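The kitchen counter has been out of use since February, when the old sink came out, so a lot of things that used to happen in the kitchen now happen in the bedroom. Sorting fruit is one of them. The bed is the only flat surface left in the apartment that is big enough, and the blue plaid sheet was due for the wash anyway.

Declan Keogh dropped off a bag from his sister's place in Stoller, mandarins and tomatoes mixed together, and I wanted to go through it before dinner. I brought in the oval plate with the little flowers on the rim. It came from my aunt and I don't use it enough.
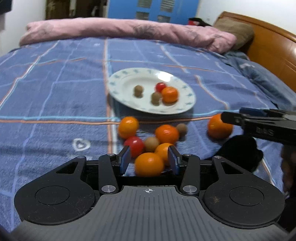 My system is simple. Anything soft gets eaten that night. Firm mandarins go in the drawer of the fridge. Tomatoes stay out — I stopped chilling them years ago and they taste better for it. If one has a split skin it goes into a sauce with garlic and too much oil.

Mandarins don't keep as long as people think. I get a week out of them, maybe two if the bag was good. Henrique Figueiredo dries the peels on his radiator and puts them in tea. I tried it once and the tea was bitter, but the room smelled nice.

The new sink is supposed to come next week.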